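Section 9 – Setting up Hisia for voice stress scoring

Do this before you load any recordings. Takes 20 minutes if the license file is already on the machine, longer if not.

1. Close every other audio program. Hisia wants the sound card to itself.

2. Run the installer from the Carcombe folder. Accept the default path. Do not put it on a network drive – scoring will run but the logs won't save.

3. Enter the license code when asked. Capital letters, no spaces. If you get error 596, the code was typed wrong or it's already in use on another computer. Release it there first, then try again.

4. Pick a language pack. Two ship with this version, Vustumitz (general speech) and Říha (phone lines, low quality audio). Install both if you have room. You can switch later under Settings > Model.

Note: Říha shows up as "Riha" on some older systems. Same pack.

5. Restart. Yes, really restart, logging out is not enough.

Baseline recording

The program scores a speaker against their own normal voice, so it needs a baseline. No baseline, no score.

6. Open New Session and type a session name. Numbers and letters only.

7. Put the microphone on a steady surface, pointed at the speaker. Not on top of the laptop, the fan gets picked up.

8. Have the speaker read the neutral text on screen. Normal pace. No coaching. 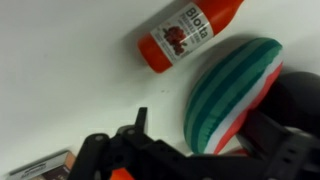 9. Check the level bar while they read. Green is fine. If it goes red turn the input down and start the baseline over, don't try to fix it afterwards.

10. Click Save Baseline. Wait for the check mark before you do anything else.

CAUTION: A baseline belongs to one speaker and one microphone. Change either one and you have to record a new one. Old baselines will load without a warning, this is a known issue.

Reading the score

The result is a number with a colored band. High means the voice moved away from the baseline. It does not mean the person lied. Tired, sick, cold room, bad coffee – all of it can move the score. Do not use a score alone to make a decision about anyone.

Note: scores from the two packs can't be compared. Pick one and stay with it for the whole session.

If scoring stops halfway, save the session, close it, open it agian. Port 1907 has to be open for the scoring service. If it's blocked you'll see a gray band and no number.

Exporting is covered in the next section.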